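Filz auf dem Tisch und Tee in der Kanne – mein Februar zu Hause

Eigentlich wollte ich diesen Beitrag schon vor zwei Wochen schreiben, aber dann kam die Erkältung, und nach der Erkältung kam die Steuer, und jetzt sitze ich mit der dritten Kanne Tee des Tages da und habe endlich Zeit. Viele von euch haben nach dem letzten Eintrag gefragt, wie ich denn nun vom Kaffee losgekommen bin. Ganz losgekommen bin ich nicht, das gleich vorweg! Sonntags (und manchmal auch an anderen Tagen, ich will nicht lügen) gibt es noch eine Tasse, mit viel Milch, und die genieße ich dann auch sehr. Aber der Rest der Woche gehört inzwischen dem Tee, und damit hat sich bei uns mehr verändert, als ich vorher gedacht hätte.

Angefangen hat es mit Kopfschmerzen. Früher habe ich morgens die erste Tasse im Stehen getrunken, die zweite im Bad und die dritte kalt am Schreibtisch, und gegen drei Uhr nachmittags hat es hinter den Augen gezogen. Meine Mutter sagte am Telefon, ich solle einfach mehr trinken, und meinte Wasser. Wasser ist mir im Winter aber zu kalt und zu langweilig. Also Tee. Im Schrank fanden sich ein Beutel Pfefferminze von irgendwann und eine Dose Assam, die wir einmal aus dem Urlaub in Paredes mitgebracht und nie geöffnet hatten. Die Pfefferminze schmeckte nach Schrank. Der Assam war wunderbar.

Seitdem steht der Wasserkocher bei uns auf dem Esstisch und nicht mehr in der Küche. Das war die beste Idee des ganzen Winters! In der Küche habe ich das Wasser aufgesetzt, bin weggegangen und habe es vergessen, manchmal dreimal hintereinander, bis mein Mann gefragt hat, ob ich die Wohnung heizen will. Jetzt sitze ich daneben, lese ein paar Seiten, höre, wie es rauscht, und gieße auf, wenn es so weit ist.

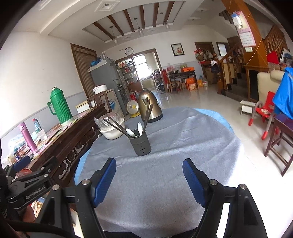
Unser runder Tisch mit der grauen Filzdecke, Stäbchen und Löffel immer griffbereit.

Die Filzdecke hatte ich zuerst nur zur Probe aufgelegt, über die hellblaue, die ich nicht wegräumen wollte. Sie schluckt das Klappern, und wer eine Tasse darauf abstellt, hört fast nichts. Für jemanden wie mich, der vor sieben Uhr keine Geräusche verträgt, ist das ein Segen. Flecken bekommt sie natürlich auch. Schwarztee geht mit lauwarmem Wasser und etwas Gallseife wieder heraus, wenn man schnell ist, Rote Bete leider gar nicht, da könnt ihr euch jede Mühe sparen.

Wie ich meinen Tee koche

Ich bin keine Fachfrau, und wer hier Temperaturtabellen sucht, wird enttäuscht sein. Ein Thermometer habe ich besessen, es liegt jetzt in der Schublade bei den Batterien. Was ich gelernt habe, habe ich durch viele bittere Kannen gelernt – und bitter waren sie wirklich, vor allem die grünen.

Für Schwarztee nehme ich sprudelnd kochendes Wasser und lasse ihn drei, höchstens vier Minuten ziehen. Beim Grüntee warte ich nach dem Kochen, bis ich einmal die Blumen auf der Fensterbank gegossen habe, dann passt es meistens. Und die Kanne wird vorher mit heißem Wasser ausgeschwenkt, das hat meine Großmutter so gemacht, und ich mache es auch so. Ob es etwas bringt? Ich bilde mir ein, der zweite Becher bleibt länger warm.

Beim Einkaufen habe ich am Anfang übertrieben. In einem kleinen Laden in Worncombe, wo wir im Herbst ein paar Tage waren, habe ich 50 Gramm von allem mitgenommen, was gut roch, und zu Hause passte die Schublade nicht mehr zu. Heute kaufe ich 2 Sorten auf einmal und erst wieder neu, wenn eine leer ist. Im Moment sind das eine rauchige, bei der mein Mann das Fenster aufreißt (er sagt, es riecht nach Räucherfisch, und ein bisschen hat er recht), und eine milde mit Orangenschale für abends. Die Dosen beschrifte ich mit Kreppband, auch wenn hübsche Etiketten natürlich viel mehr hermachen würden.

Und was gibt es dazu?

Das werde ich am häufigsten gefragt, also gut! Zum Tee am Nachmittag mag ich etwas Trockenes, das man eintunken darf, am liebsten Zwieback oder die harten Mandelkekse nach dem Rezept meiner Tante. Die backe ich immer in doppelter Menge, und sie halten in der Blechdose theoretisch drei Wochen. Bei uns waren es zuletzt vier Tage.

Abends ist es einfacher geworden, seit wir so viel Suppe essen. Eine Brühe mit Nudeln, etwas Lauch, ein weiches Ei, dazu eine Kanne von dem milden Tee, und ich brauche nichts weiter. Die Brühe koche ich am Wochenende in einem großen Topf und friere sie in Gläsern ein, nur zu drei Vierteln gefüllt, damit nichts platzt. Ein Glas ist mir trotzdem gesprungen, das war eine schöne Bescherung zwischen den Erbsen. Die Nudeln kommen immer frisch dazu, sonst saugen sie alles auf, und man isst am zweiten Tag eine Art Pudding.

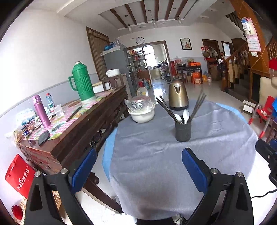
Mein kleines Teetagebuch

Jetzt kommt der Teil, für den mich meine Schwester auslacht. Ich führe nämlich ein Heft, ein ganz einfaches kariertes, und schreibe hinein, was ich getrunken habe und wie es war. Angefangen habe ich Anfang Januar, und der Januar ist mit seinen 31 Tagen lückenlos voll. Manche Einträge bestehen aus einem einzigen Wort ("muffig"), andere gehen über eine halbe Seite und handeln eher vom Wetter oder von den Nachbarn als vom Tee. Gerade die lese ich am liebsten nach. An einem Abend steht da nur, dass es geschneit hat und dass ich zwei Kannen lang am Fenster gesessen habe, ohne etwas zu tun.

Die Kopfschmerzen sind übrigens seltener geworden. Nach 14 Tagen ist es mir zum ersten Mal aufgefallen, beim Zähneputzen, ganz nebenbei. Ob es am Tee liegt oder daran, dass ich nachmittags überhaupt einmal sitzen bleibe, kann ich euch nicht sagen, und eine Ärztin bin ich auch nicht. Mir tut es gut, und das reicht mir vorerst.

Beim nächsten Mal schreibe ich dann endlich das Rezept für die Mandelkekse auf, versprochen, ich muss nur noch den Zettel finden, auf dem steht, wie viel Zucker hineinkommt. Und wenn ihr einen guten Kräutertee kennt, der nicht nach Krankenhaus schmeckt, schreibt ihn mir bitte in die Kommentare! Fenchel kommt mir aber nicht ins Haus.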